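3.2 Sorting and storage of the household papers

The Tralstead papers came to the archive in 30 boxes. The oldest item is a rent book from 1881, and most of the rest are letters, receipts and farm accounts. We kept the order in which the boxes arrived, even where it made little sense, and recorded any loose sheets under the box they came from. Four boxes had mold on the lower folders and were set apart until they could be cleaned.

Each sheet was given a number in soft pencil on the back. Sheets with writing on both sides were numbered in the bottom margin. 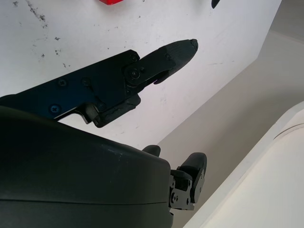
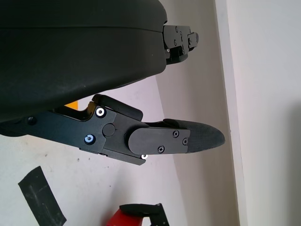 Figure 5. Black gripper finger, two views.

Edileuza Amaral
Research Archivist, Lubis Library

Handwriting was the main problem in dating the letters. At least two members of the family signed with the same initials, and the later hand copies the earlier one closely. Where the paper carried a maker's mark — the Unero mill is the most common — we used it to set an earliest date. Where it did not, we relied on prices given in the text, mostly for seed and lamp oil, and compared them with the farm accounts.

Letters that could not be dated by either method were left undated in the catalog. They are listed at the end of each box entry, in the order they were found.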